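Records check before I hand the books over, January 6, 2024

I run Lindar out of the back half of my place in Gisemcombe, plus the two guest rooms upstairs, and every winter I go through this list before anything gets sent to the tax office. Boxes first, grumbling after. Feel free to steal it!

## Bank and card

- [x] **Business account matches the ledger.** It does now. I was off by $205 for a whole evening and it was a supplier refund from Quan that I'd entered twice (once from the email, once from the statement – classic me).
- [x] **No personal spending on the business card.** Two grocery runs. Both moved to owner's draw, with a note on each.
- [ ] **Old card closed.** Still open. I keep meaning to call and then it's lunchtime.

## Receipts

- [x] **Every expense over my own cutoff has a receipt.** Almost. There are 6 missing, all parking, and I've written down the date and the reason for each trip while I still remember.
- [x] **Scans are readable.** I opened a handful at random in Truteo and zoomed in. The thermal paper ones from last spring are fading badly, so I'm glad I scanned those early.
- [ ] **Mileage log complete.** It has 8 blank entries. I'm filling them in from my calendar this week, and next year the notebook lives in the car!

## Rooms and home use

- [x] **Floor plan with measurements on file.** Same one as last year, nothing has moved.
- [x] **Guest nights and family nights listed separately.** I do this in a plain spreadsheet, one row per night. It's dull but it saves so much arguing with myself later.
- [x] **Bedding and towels filed under supplies.** I had some under repairs, no idea why. Fixed, and the totals agree again.
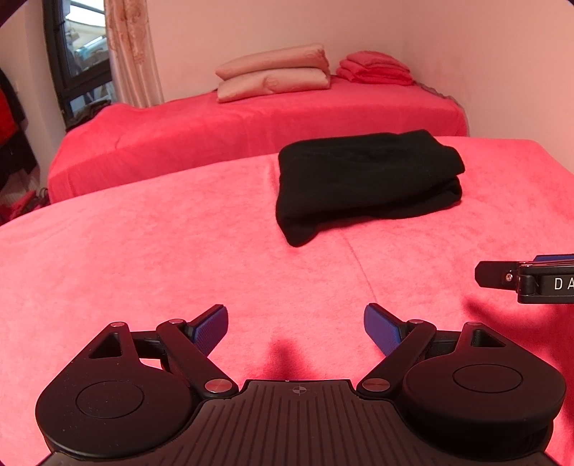 ## Paying people

- [x] **Contractor forms requested.** One came back with an old address, so I sent it back for a new one.
- [ ] **Estimated payments checked against the confirmations.** Three match. I can't find the fourth confirmation, so I'll download it again before I sign anything.

## Still open

Old card, mileage log, that last confirmation. I'm giving myself until the start of February, and then the whole folder goes to my preparer whether I like the look of it or not.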